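Trips > Workshops and Open Days > Packing Day at Callari

We got to the Callari open day just after the doors opened on 30 July 2019, and I'm so glad we did, because the hands-on packing session filled up fast! Callari puts together moving and gift boxes for small shops, and once a year they let people wander through the whole building.

The tour starts in the paper store, where the flat boxes come in from Durán. There are 61 sizes on the shelves – I had no idea anyone needed that many – and our guide folded one up in the time it took me to find my glasses. Next door is the tape room, which smells wonderful if you like that sort of thing (I do).

After coffee came the part I'd been waiting for. Everyone gets a box and a mixed bunch of ordinary belongings, and you work out what goes in first. Soft toys are great fillers, it seems, and keys should never go in last, or they slide down the side and you hear them rattle all the way home. I had a wonderful time and repacked mine twice.
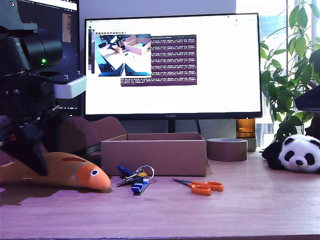
Do you need to book for the packing session? The tour is open to anyone who turns up, but packing places go by sign-up sheet at the front desk, so head there first.

I came home with a roll of brown tape and a box I didn't need. Parking is behind the Pandico building, five minutes on foot, and the next small tour is in August.

Contact | © 2019 Runov Day Trips | Back to top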